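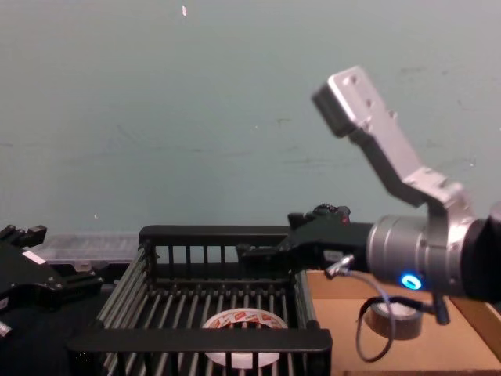 Good Habits at the Twin-Arm Bench
Gallery by Đức Trình, Worthorpe Automation Workshop

Two arms, one bench, and a surprising number of rules! Our house code for shared-bench work now runs to 11 clauses, and I'm very fond of it. We wrote it with the crew at Kunier in January, after Fimgate asked how we train newcomers, and it has made the whole place calmer. Scroll through and borrow whatever suits your own workshop.

Cable slack (clause 4). The thin grey cable off the right gripper hangs in a long loop beside the rack. Check any loop like it through the full reach of the wrist before running a program – at 69 per cent speed first, then at 100.

One item, one arm. There's a roll of tape in the rack and another in the cardboard box, and the program must name which arm may go for which. The other arm keeps its gripper open and stays out of the rack until it's called. I love how tidy the logs have become since we started doing this!

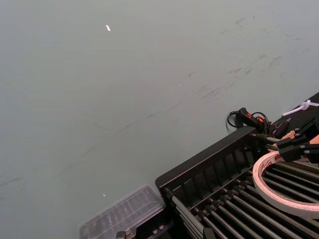
2 min read

Loose bits (clause 7). A white zip tie on the black panel, a clear container with a ridged lid at the end of the rack. Small things like these go on the bench sheet before a run, same as the big ones. Colour-code the sheet if you can.

Hand controls (clause 9). Anything with a button and a cord gets its own line on the sheet: where it sits, which way the cord runs, who is minding it. Read that line aloud at changeover.

The full code is pinned up beside the Hà bench, and printed copies are in the tray by the door. Got a clause of your own? Send it in – I'm collecting them for the next revision and I'd love to try a few.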